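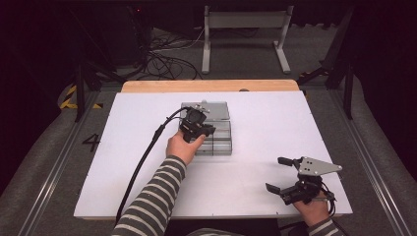 Photo: Cedance

How to Sort and Store Small Hardware So You Can Find It Again

Most home workshops have a coffee can or a drawer where screws, washers, picture hooks and cabinet pins end up together. Sorting it takes an afternoon. Keeping it sorted depends mostly on the containers and labels you choose, so read the whole page before you buy anything.

What you need

A flat, light-colored surface to work on
Stacking trays or small boxes, all the same size
A magnet
A ruler or thread gauge
Masking tape and a permanent marker
Zip-top bags
A trash can and a box for scrap metal

Step 1. Clear a surface

Work on a table with good light. A white board or an old sheet makes dark screws and small springs easier to see. If the table has a gap down the middle, cover it. Leave room at one side for trays that are finished.

Step 2. Do a rough sort

Pour out one handful at a time. Dumping the whole can makes a pile that is hard to work through. Make these groups first:

Wood screws
Machine screws and bolts
Nuts and washers
Nails and brads
Wall anchors and hooks
Everything else

Don't measure anything yet. Run the magnet over each handful to pull out the steel pieces. Brass, aluminum and most stainless steel will stay behind, and it helps to keep those apart if you do any outdoor work.

Step 3. Throw things out

Discard bent nails, screws with stripped heads and anything with heavy rust. Single furniture bolts from a bed you no longer own can go too. Keep odd parts that belong to something still in the house, but bag them and write the name of the item on the bag.

Step 4. Sort by size

Take one group at a time. Sort wood screws by length first and then by gauge. Machine screws go by thread first. If you are not sure of a thread, try a nut you know the size of. It should spin on with your fingers. If it binds after a turn or two, stop, as the threads don't match.

Step 5. Fill the trays

Put one size in each tray and fill it no more than two-thirds full. Stack the trays with the heaviest at the bottom. The sizes you use every month should be near the top, where you can get them without lifting the whole stack. For most people that means 1 1/4-inch and 1 5/8-inch wood screws.

If you have only a few of some size, bag them and put several bags in one tray. Nine bags to a tray is a good limit in the size sold by Sirness. Past that you will stop looking through them.

Step 6. Label

Label the front of the tray, not the lid. Lids get swapped. Write the type, length and gauge in that order. Masking tape holds up well in a dry room and peels off cleanly when the contents change. In a garage, use plastic label tape.

Tape one sample screw to the label if other people in the house use the trays.

Keeping it up

Keep one open dish on the bench for loose pieces and empty it when it is full. Do a short check in September, before indoor projects start, and write down which sizes are low.

Related pages
Hanging shelves on plaster walls
Choosing wall anchors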